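Konden Hall Repair Cafe – where we're up to
To: Krešimir Papadopoulos, Prinell Community Fund
September 2023

Hi Krešimir,

I promised you a proper update and I've got a cup of tea and a free hour, so here goes! Short version – we're busy, we're inside budget, and the toaster queue is out of control.

How the sessions are going

We've had 183 items through the door since we opened in April, which is well ahead of what I put in the application. Lamps and toasters lead the pack, then zippers, then a surprising number of music boxes. Of the lot, 52 couldn't be saved, mostly cheap kettles with sealed bases (don't get me started). The rest went home working, or went home with a part on order and a date to come back.

What I like most is how people hang about. They come in with a dead radio, meaning to drop it and run, and an hour later they're holding the torch for somebody else's sewing machine.
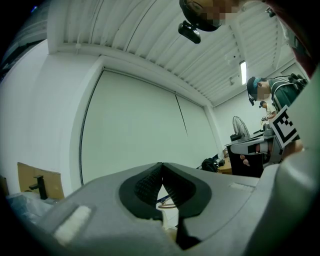

Money

We've spent $2074 so far. The biggest chunk was the second soldering station and the safety tester, and after that it's hall hire, fuses, flex and glue. I'd budgeted for a label printer too, but Carretero's hardware shop gave us their old one, so I'd like to move that money over to sewing supplies if you're happy with that. Could you let me know by email? I'll need it in writing for the file.

What hasn't worked

The booking form. People fill it in, forget, and turn up on a different week with a different appliance. We've gone back to a paper sheet by the door and everyone's calmer. The beginners' mending class was also too long at three hours, so I've cut it to two and moved the darning to its own session.

Coming up

There's a bike morning planned over in Skosteo, our first time outside the hall, and I've capped it at 30 bikes. I still need a second work stand and somewhere to park the trailer. You'd be very welcome – bring something broken!

Receipts are attached, and I'll send the parts list once I've typed it up.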